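Hodside | Home | Notes | Bench | Archive | Contact

11th October
Posted by the Hodside editor

Grultar is a tabletop arm kit sold by Sistaner with a two-finger gripper and a task package for kitchen appliances. I had it on trial in Salem and ran the rice cooker module first. The package covers lid, buttons and inner pot as separate tasks, and each can be retrained alone.

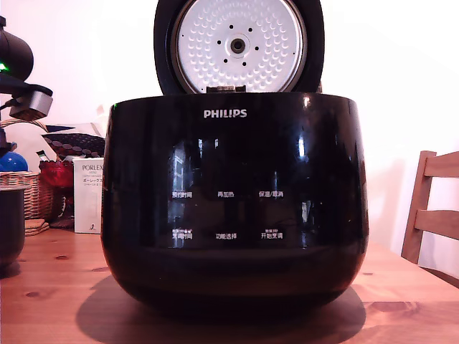
Page last changed: 11th of this month, trial totals corrected

The cooker is a Philips with a gloss black front and the controls printed in Chinese. Sistaner's setup guide warns about reflective surfaces, and I can see why: window light falls in streaks between the labels. I scored 100 button presses from 2 arm positions. The default settings missed 8. Lid opening took 40 demonstrations before I stopped adding more.

Clutter is the second module. It expects mixed objects at the back of the table and no fixed layout. I left the table as it stood, basket, cans and shopping bag included.
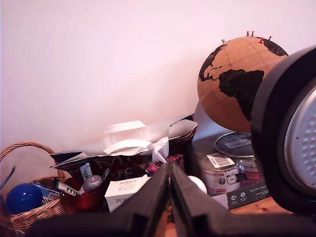 Gripper fingers closed at the tips, Porlex box and cork globe behind.

Scores for clutter will go up in November, along with the price of the spare finger set.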